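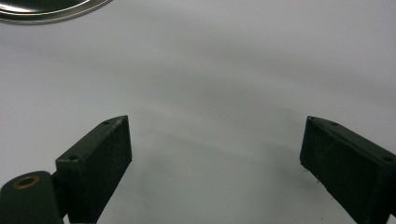
Most of the argument over whether machines can do chores yet is carried on with videos of folded shirts, and I think shirts are a poor test. A shirt is bulky, matt and forgiving. Clearing a worktop is a better one. The hard part begins before contact, when the fingers are wide apart with nothing between them and all the camera has to go on is a smooth pale surface, a soft band of shadow and a curve of polished metal rim in one corner. A person glances at that and knows roughly how far down the surface is. A depth estimate made from the same pixels has almost no texture to match, and the shiny rim gives it a highlight that shifts as the viewpoint does.

I have been keeping a log of this since January, with Wael Fahmy doing the retraining at Hamel and me doing the complaining at Satthorpe. The log stands at 2070 attempts at small domestic pick-ups: lids, spoons, shallow dishes, the odd sponge. We score an attempt as good if the object ends up where it was meant to go without being dropped, dragged or pushed into something else. By that rule 1557 were good. Three in four sounds respectable until you apply it to washing-up. I would not keep a lodger who dropped every fourth plate.

The failures are not evenly spread. Sponges hardly ever go wrong. Thin metal things with a lip go wrong constantly, and nearly always in the last few millimetres. Either the fingertips stop short and close on air, or they arrive low and press on the worktop until the force limit trips. Pascal Pons suggested sticking a printed mat on the counter to give the camera something to see. It helped a good deal, and I took it off again after a fortnight. A kitchen that has to be papered in checks before the machine will work in it has simply moved the chore to whoever wipes the paper.

Shop-floor work is further along, for dull reasons. At the Adano site in Tomport the trays are all the same tray and the bench is bolted down. Bastien Guillot runs one cell there and gets through a shift with 6 stops, most of them cleared by pressing a button. He also chose the bench colour, a dark speckled grey, and says it did more for him than the last software update.

So my answer for the home is still no, with an exception for soft things on patterned surfaces. Next on the list is a cheap contact sensor behind each fingertip, so that touching down becomes a measurement — at present it counts as a fault. Sylvain Moulin has sent two types and I have wired up neither.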